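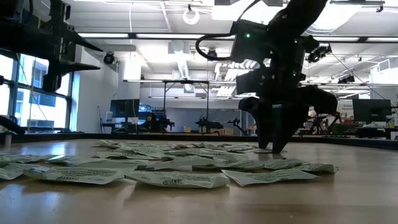
Visberg two-arm stations
Pre-session checklist, flat item tasks (packets, bills)
Station: Heltska, bench 11

1. Frame and arm mounts tight. OK
Comment: Clamp on the far rail rechecked after lunch.

2. Cables clear of wrist travel. OK, watch
Comment: Loop at the wrist is long. Move each arm through full reach by hand before turning on torque.

3. Gripper tips clean and aligned. OK
Comment: Paper dust on the tips makes thin items slip. Wipe every 300 episodes.

4. Stop button tested, both operators. OK

5. Work surface clear of personal items. FAIL
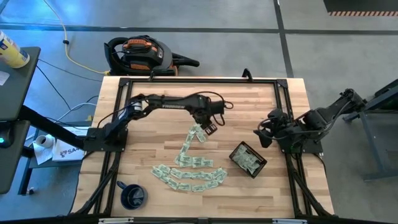
Item 5: mug on the tabletop, lower left, inside the frame.

Comment: No drinks inside the frame at any time. Episodes with stray items get tagged in Gelix and left out of the training set until reviewed.

6. Floor and walkways. Needs work
Comment: Cables run across the floor between desk and bench. Yellow extension cord and shop vacuum are also on the floor behind the bench. Cover or reroute the cables, put the vacuum away.

7. Start layout changed between episodes. OK
Comment: Change the spread of the items and the basket position. The last batch had 21 episodes with the same start and they add little.

8. Failed grasps kept and labeled. OK
Comment: Do not delete them. Use the Mac an tSaoi label list.

9. Disk space for the full run (3,000 episodes). OK

Result: hold until items 5 and 6 are closed. Recheck at 2:30 p.m.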